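The Long Way Round to a Folded T-shirt

By Elli Sjöberg

My grandmother ironed tea towels. She ironed pillowcases too, and handkerchiefs, and on one memorable wet afternoon in December she ironed the ribbon from a box of chocolates so that it could be put away for next year. As a child I thought this was simply what people did. As a grown woman with a house in Marnden, two teenagers and a washing machine that never seems to be off, I have come to think of it as a sort of luxury, all that time spent on her feet in a warm kitchen with the wireless going, making flat things flatter.

I don't iron, or hardly ever. But I do fold, and over the past year or so – with everybody at home far more than they used to be, and everybody's clothes at home with them – I have become rather fond of it. I never expected to write that sentence. Folding used to be the job I left until the basket was so full that we were all dressing straight out of it, digging about for a matching sock at ten to eight in the morning while somebody shouted about the bus.

What changed was a drawer. Our old chest of drawers finally gave up (the bottom fell out of the middle one, taking my winter jumpers with it) and I bought a second-hand one from a house clearance over in Pugh. It is a handsome thing, but its drawers are shallow, and the T-shirts wouldn't go in. I folded them smaller and they still wouldn't go in. I sat on the bedroom floor with the whole family's tops heaped around me and it dawned on me that I had been folding T-shirts the same way since I was nine, and that it was a bad way.

It was my mother's way, I should say, and I mean no disrespect to her. You hold the shirt up by the shoulders, tuck it under your chin, bring the sleeves behind and flop the lot in half. It's quick and you can do it standing up while talking to someone. The trouble is that every shirt comes out a slightly different size, and the pile leans, and by the time you have carried it upstairs the one on top has let go and is hanging down your arm.

So I started again, at the table. I cleared away the post and the fruit bowl, wiped it down and laid each shirt out properly. I felt rather silly to begin with. My husband came in for a biscuit, looked at me smoothing down one of his old football shirts with both hands and went away again without a word. But I did four that evening and they all came out the same, and I was so pleased with them that I left the pile on the sideboard until bedtime just to have it there to look at.

The laying out is really the whole of it. I used to hurry that bit and then wonder why the folds were lumpy. Now I pull the hem straight and run my palms from the middle out to the side seams, and I give the sleeves a little tug, because sleeves love to roll up on themselves in the wash. Cotton jersey is forgiving stuff. If it's been shaken out hard before it dries, you can get nearly all the creases out by hand. 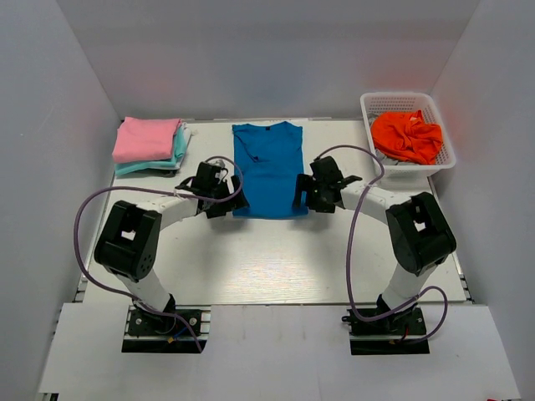
T-shirts are where I would tell anyone to begin, well before shirts with collars and a very long way before fitted sheets. There are only so many edges to keep track of, and if it goes wrong you shake it out and lose a minute at most. Lay it as the blue one is laid, face up with the neckline at the back and the hem towards you, sleeves out to either side and plenty of bare white tabletop in front. Then one side comes in as far as the edge of the neck, the sleeve is turned back along itself, and the other side follows. After that it's up from the hem, in half for an ordinary shelf or in thirds if you have been landed with drawers like mine.

Where you put things while you work matters more than I would have guessed. I like the basket at the back on my right and the finished pile at the back on my left, so that everything travels the same way across the table and I never have to reach over a shirt I've just smoothed. My daughter, who is left-handed, does it the other way about and says mine makes her feel seasick. The pile should be somewhere you won't lean on it, too. I learned that with a stack of school polo shirts and my own elbow.

I am still hopeless with anything stretchy. Leggings slither. My son's running tops, made of some shiny stuff that won't hold a crease for love or money, go into the drawer rolled up like sausages and I've stopped minding. Jumpers I do in half and half again, loosely, and they live on the shelf over the wardrobe with a bar of soap tucked in among them, just as they did at my grandmother's.

As for the ironing board, it's in the cupboard under the stairs, behind the hoover and a bag of tent pegs. I got it out at Christmas for the tablecloth. I did the napkins while I was there, six of them, with the radio on and the window steamed up, and then I stood there a bit longer and did a tea towel.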